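Would you like to spend part of next spring learning to mend hedges, lay paths and name the birds that shout at you while you do it? Skiswood is looking for people to join its March season, and we'd love to hear from you whether you've worked outdoors all your life or have never held a billhook.

## What Skiswood is

Skiswood is 178 acres of mixed woodland and rough pasture on the side of a wet valley. Oak and ash on the upper slopes, hazel lower down, alder along the stream, and a strip of old orchard that we're slowly bringing back. The Lombardi family farmed the lower fields until they passed them on to us, and you'll still hear the big meadow called Lombardi by everyone who works here. It floods, it grows the best cowslips for miles, and it has a gate that needs lifting as you push.

The hazel hadn't been cut for a very long time when we started. It had grown tall and leggy, with almost nothing underneath it. We've been cutting it in blocks, one block each winter, and the change is wonderful to see – primroses, wood anemones, then a great rush of bramble, then warblers in the bramble. The third block gets finished this March and that's where most of your time would go.

## What you'd be doing

The season runs for the whole of March. You'd be out in a small team with one of our regular woodlanders, and over the month you would:

- cut and sort hazel into bean poles, pea sticks, hedging stakes and firewood
- build dead hedges to keep the deer off the new growth
- lay the hedge along the north side of Lombardi (600 feet of it, mostly hawthorn, very prickly)
- plant 200 young trees in the gaps in the orchard and along the stream
- help with the early bird survey, which means getting up in the dark a few times and drinking a lot of tea afterwards

We also have a path to put right. The track down to the stream turned to soup last winter and we want to lift it with stone and brushwood so that people can get down there in ordinary shoes. If you know anything at all about drainage, please say so in your application and expect to be made very welcome!

Days start at half past eight and finish at four, five days a week. You don't have to do every day. If you can give us three days a week for the month, that's enough to learn a lot and be properly useful. Please don't apply if you can only manage the odd afternoon, as we run open days later in the year that would suit you better.
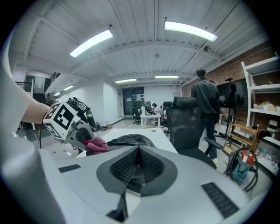
Remo Ferri

## Who we're hoping to find

People who like being outside and don't mind weather. You'll be on your feet, on sloping ground, carrying things. There is plenty of lighter work too, such as sorting poles, sharpening tools, keeping the survey notes and tending the fire, so if you have a bad back or a dodgy knee, tell us and we'll plan the days with you.

You need to be 18 or over. You don't need any certificates. We work almost entirely with hand tools, and the chainsaw work is done by our own trained people before the team goes in.

It would be lovely to have one or two who can already lay a hedge in a regional style that isn't ours. We've had some very good-natured arguments about which side the brush should go, and we'd like more.

## What we can offer

The places are unpaid, but they cost you nothing and we do our best to look after people. You'll get:

- a hot lunch every working day, cooked at the hut (there's always a version without meat)
- the loan of tools, gloves and a helmet
- travel costs from the station or from anywhere in the valley
- a share of the poles and firewood at the end, if you've a way of getting them home

There is room for 3 people to stay in the bunk room through the month. It has a stove, a shower and a very good view, and it's a bit of a walk from the nearest shop. Let us know if you'd need a bed.

We follow whatever public health rules are in force at the time. Teams will be kept small and lunch will be outdoors under the big tarpaulin, so bring one more jumper than you think you'll want.

## A paid role as well

We have one paid post this season: Team Lead, March, four days a week, with a week of preparation beforehand. You'd plan the day's work, teach safe use of the tools and keep the first aid kit in order. For this one we do ask for an outdoor first aid certificate and at least two winters of coppicing or hedgelaying. Pay and hours are in the pack we send out on request.

## How to apply

Write to us at the Skiswood hut, or leave a letter at the farm shop. One page is plenty. Tell us which days you could come, what you've done before (indoors counts), and what you'd most like to learn. For the paid post, please add the names of two people we can talk to.

We'll ring everyone who applies, and we invite most people over for a walk round the wood before anything is settled. Wear boots – the track is still soup.

Notice posted 9 Dec 2020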